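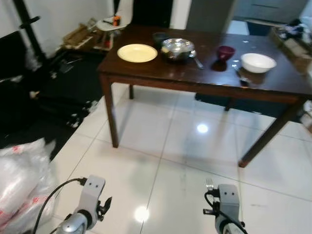 Ilham Lumenta moved her supper club, Skenach, into the new place in May and she is still unpacking. Talks fast, never sits. We start with plates. She buys secondhand, one or two at a time, no sets. "Matching makes people stiff," she says. The pale yellow plate, the dark red cup, the white bowl, all of it goes out on the dark table together and guests pick. She paid 200 dollars for the whole first lot, and thinks thats too much.

Laying a table, she says, is a ten minute job. Spoons first. Then the pot. Folding napkins? "No. Life is short." Plastic she defends hard, kids come too, and a red plate with a plain fork feeds a five year old fine.

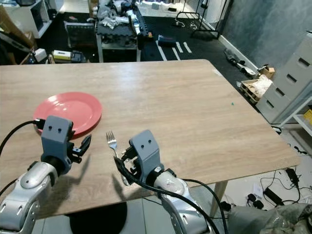
Colm Fitzgerald, on the phone later, disagreed about the plastic. Said soup night needs real bowls and he has told her so, twice. Ilham laughs at this. "He still comes." Next up is shelves, then teh last of the boxes. Maybe by spring.

Contact | © Trineck | Back to top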